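Chapter 6
Water Use in the Home

The town of Wullelcombe draws its water from a single reservoir at Parry. In a dry year, the level there falls from early summer until November, and households are asked to cut back. Laundry is one of the first places they look.
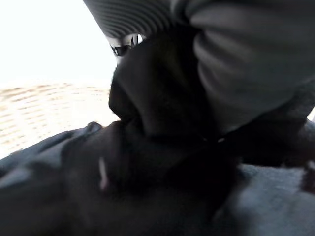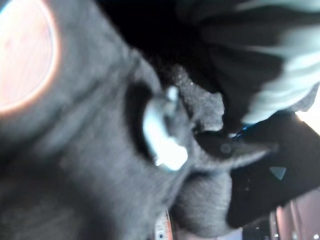
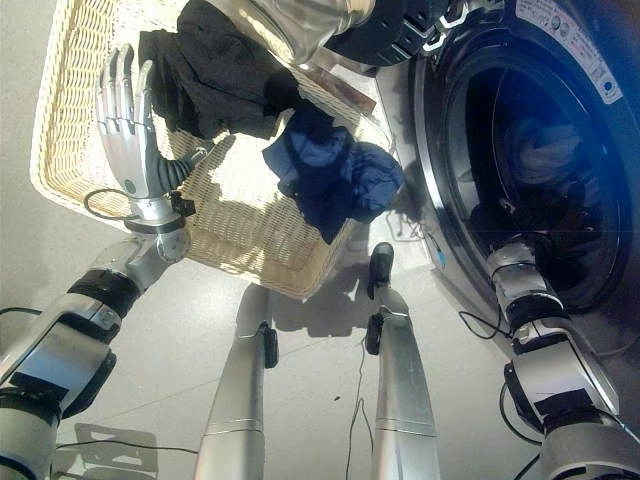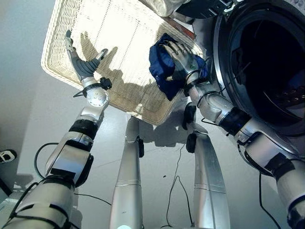
Fewer, fuller loads would save more water than any new machine, according to Huw Gape, and most families could make the change at no cost. His view is open to question. A full load in an old washer can still use 100 liters – twice the 50 liters a newer model may need.

To compare the two, we need a common measure. This chapter uses liters per person per day. You will work with meter readings from Gronon, a district of 3341 people, and learn to separate indoor use from garden use. Section 6.1 begins with the meter itself. Section 6.4 returns to Parry and the dry summer of 2000.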